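Forum > Kitchen & Home > Storage and Organizing
Thread: countertop shelf vs. wall cabinet for cups, small apartment

dripline52
Moving into a one bedroom in Jestitholm end of August and the kitchen has basically one cabinet. One. The landlord says no drilling into the tile, drywall is OK if I patch it when I leave. We own way too many travel cups and tumblers and they don't fit under the upper shelf in that cabinet, too tall.

Options so far:
Kekari two tier counter rack
a real wall cabinet, used, 200 bucks with the hardware
just get rid of cups (partner says no)

What would you do. Counter is small but I can give up one corner.

mossandmortar
Wall cabinet. Counter racks are where crumbs go to live. I had one for a year in my last place and every time I wiped down I had to move the whole thing plus everything on it. Threw it out.

kettle_logic
Disagree with above. If it's wire you can lift it with one hand, wipe, put back. Takes ten seconds. A used cabinet for 200 in a rental where you have to patch the wall after?? No way.

Also measure your tumblers WITH the lid open if it's a flip top. I did not do this and had to return a rack. The lid closed fit fine, then you leave it popped up to air out and it hits the shelf above.

dripline52
ok good point on the lids, didn't think of that. Ours are mostly flip tops.

paperboatinn
Tall stuff on top, short stuff underneath. That's the whole trick with two tiers. Don't fight it. I set mine up like this on the table before deciding where it goes:
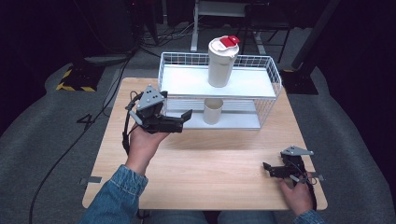 White wire rack — tumbler up top, short cup on the lower shelf.

You get the height for free on the upper level because there's nothing over it. Just don't shove it under a low cabinet and lose that again. The little railing around the top edge helps too, stuff doesn't slide off when you bump it. I bump it a lot.

mossandmortar
Sure it looks nice with two cups on it. Put twelve on there and get back to me.

paperboatinn
I don't own twelve cups lol. That might be the real answer for the OP.

dripline52
We own more than twelve. Not proud.

vavach_tenant
I'm in Vavach, same kind of building, same no tile drilling rule. Things I learned the slow way

Wire leaves marks on a soft counter. Put felt dots or a thin mat under the feet.

Narrow bottom cups tip if the shelf is bare wire. Flat panel on the shelf fixes it. If yours doesn't come with panels a cut down cutting mat works fine.

Don't put it next to the stove. Grease gets on every single wire and it is miserable to clean, you end up in there with a toothbrush on a Friday night.

And patching drywall is not hard but my landlord kept 100 of the deposit anyway becuase the paint didn't match. So count that in the price of the cabinet.

kettle_logic
^ the paint thing. Yes. They always get you on the paint.

mossandmortar
Ask for the paint code before you move in. Get it in an email. Mine sent it over same day, no fight at all. I still say cabinet. Closed doors, no dust, counter stays clear. You'll be there a year minimum right? Two hundred over a year is nothing compared to rent.

kettle_logic
It's something when you just paid movers and a deposit.

quietfaucet
Has anyone used the Sung over-the-door ones? Thinking of that for my pantry door. Sorry to hijack

vavach_tenant
Had it. Rattles every time you open the door. Fine for foil and snack bags, wouldn't trust it with anything heavy. Lids only maybe.

On lids, keep them ON the cups if you have open shelves. I used to store lids in a separate bin and spent half my mornings looking for the right one. Only cap them once they're bone dry inside though or you get the smell. Leave the flip part up overnight.

mossandmortar
Ok we agree on that one. The smell is awful. Baking soda and hot water, leave it till morning, if it still stinks toss the gasket and get a new one.

dripline52
Reading all this at 6 am with coffee in, yes, a travel cup.

So I think — rack for now, in the corner away from the stove, panels on both levels, felt dots. See how it goes through the winter and if it drives me nuts I'll look at the cabinet again. Partner agreed to give up four cups. It was a long talk.

mossandmortar
You'll be back.

paperboatinn
Four is a start! Which ones go

dripline52
The two free ones from the bank, a cracked one, and one we can't agree on who bought. Will measure the rest with lids open tonite and post the heights if anybody cares.

quietfaucet
I care, I have the same problem. Post them

kettle_logic
Measure handles too. Handles stick out way more than you think, and on a narrow rack it's the width that kills you not the height. Ours is post number 716 of mine on this forum and I swear half of them are about cup handles.

dripline52
Noted. Handles too. Back later.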